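Blog > Opinion > Robot software

Stop tuning the planner first

I love a clever motion planner as much as anyone, but I think we blame planning for stuff that's really a perception mess. My week in Floveo (our replay tool) went like this: 105 clips, and I kept fiddling with path costs when the tag poses were jumping all over!

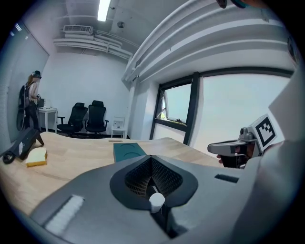
Fiducial tag on the finger, tray and bread on the table.

So my vote is pose first, always. Plot it, stare at it, fix the dropouts, and only then let Lumanlan plan anything. A drawer pull is a short little motion and it needs a steady pose at both hands.

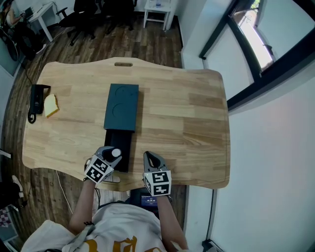
Related posts
- Why I quit smoothing everything
- Sorbridge logs, 3 months in
- Stetell and the case for boring controllers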